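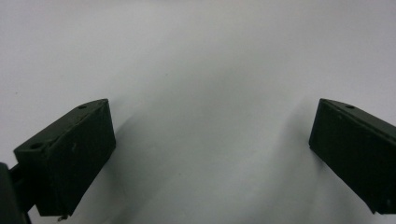 Photo: Supplied/Londine

28 October 2020

LONDINE ADDS PLAIN WHITE TO ITS PLENIRURA BENCHTOP RANGE

14 shares | 0 comments

Benchtop maker Londine has added a plain white surface to its Plenirura range for kitchens, laundries and home workrooms. Orders open today through the Londine showroom in Kennedy and through trade supplier Brudico.

The new colour has no fleck, vein or printed pattern. It joins the three greys and two timber-look finishes already in the range, bringing the total to six.

Plenirura has been sold until now mainly to cabinetmakers fitting out rental units and small offices. Londine said home renovators had asked for a plain white in the same range, mostly for laundries and for work tables in spare rooms, where customers wanted small parts, pins and thread to show up against the surface.

The company cut and delivered 1,972 Plenirura tops in the year to the end of September. Mid grey was the most ordered colour, and sales to households made up a larger share than in the previous year.

White tops are cut to order at the Kennedy workshop. Standard depths are 600 mm and 900 mm, and other depths can be quoted. Edges are supplied square or with a small bevel at no extra charge. Cut-outs for sinks and cooktops are priced separately and need a template or a dimensioned drawing at the time of order. The recommended retail price is $120 per square metre including GST, before delivery and installation.

Samples are free. Customers can collect one from the Kennedy showroom or have it posted, with a limit of three colours per household. Londine recommends looking at the sample in the room where the top will be installed, in the morning and again under the ceiling lights, as white can look cooler or creamier depending on the globes and the wall colour.

For everyday cleaning, the company advises warm water, a soft cloth and a little dishwashing liquid. Scouring powders and steel wool are not covered under the care instructions. Hot pans should go on a trivet or board.

Brudico will carry the white in both standard depths for trade account holders. Trade customers with existing Plenirura orders can change the colour to white until the job has been released for cutting. Delivery dates for changed orders will be confirmed by email.

Media enquiries: Londine, Kennedy showroom office, weekdays 9 am to 4 pm.

ENDS

Share this release (14)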